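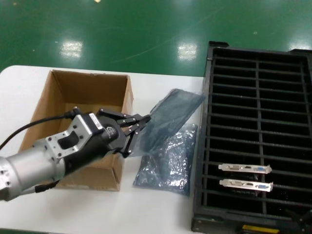 *Figure 4.1. Unbagging graphics cards: the bag in the gripper, two cards in the rack.*

## Chapter 4: Where Examples Come From

Chapter 3 assumed you had 1000 clean demonstrations. It was a pleasant chapter. Now you have to go and get them – one card, one bag and one slot at a time.

Lachlan Rakena's team at Pralska planned 500 episodes of this task and budgeted a month. Their first lesson was that people get good at teleoperation, and the data gets narrow as they do.
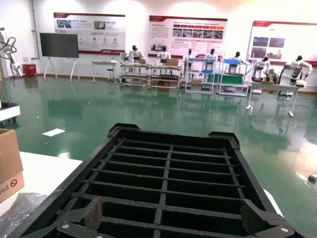 So vary the start. Shift the rack, swap the operator, and write down which you did, in a log that someone other than you can read. 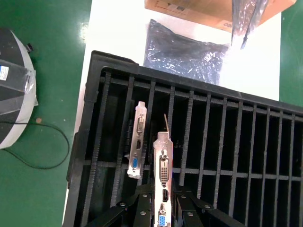
**Should failed attempts be thrown away?**

Keep them, labeled as failures. A fumbled insertion followed by a recovery can teach the policy something a perfect run can't, but only if the label tells you which is which. Section 4.2 covers labeling, and is longer than anyone would like.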